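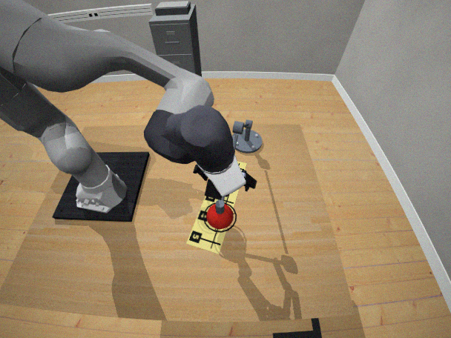

The simulated arm over its yellow strip, with the red ball below the gripper. The filing cabinet comes with the room.

Teaching the arm to behave

On a Thursday afternoon in Jerham, I was handed a controller and told to move a robot. The robot doesn't exist, which I found reassuring. It lives on a screen at Skorkgate, a small outfit above a tile showroom, and it has a wood floor nicer than mine.

The idea is easy enough to say. You steer the arm through a job by remote control, the software records every move you make, and later a program called Bornano studies the recordings and tries the job itself. Skorkgate wants 90 good runs for each task before Bornano gets a turn. I had been there an hour and had contributed 2.

My job was to bring the gripper in over the red ball, which has a short stem on top, and close the fingers without sending anything across the room. It sounds like something you could do while on the phone. Try it with a wrist that bends in directions yours gave up on at birth. I went left when I meant down. I went down when I meant stop. The arm, being polite, did exactly as it was told, and all of it was saved to disk.

Shadows help, I was told, and they do. When you can't judge the height of the gripper, you watch its shadow on the boards and wait for the two to come together. I got quite good at shadows. The ball remained a separate matter.

The bad runs are kept too, in a folder of their own, and over 13 of them now carry my initials. The staff sort through the lot each evening. Dithering is the main thing they look for, as Bornano copies whatever it sees, and an early version picked up one trainer's habit of pausing before every grab, like a man deciding on a pastry.

The next stop is Meireles, the company's other site, where there is a real arm bolted to a real bench. There you take hold of the arm and push it through the motions by hand, which the staff describe as dancing with a fridge. New trainers do six sessions on screen before they're allowed near it. I have five to go, and they've asked me to bring my own coffee.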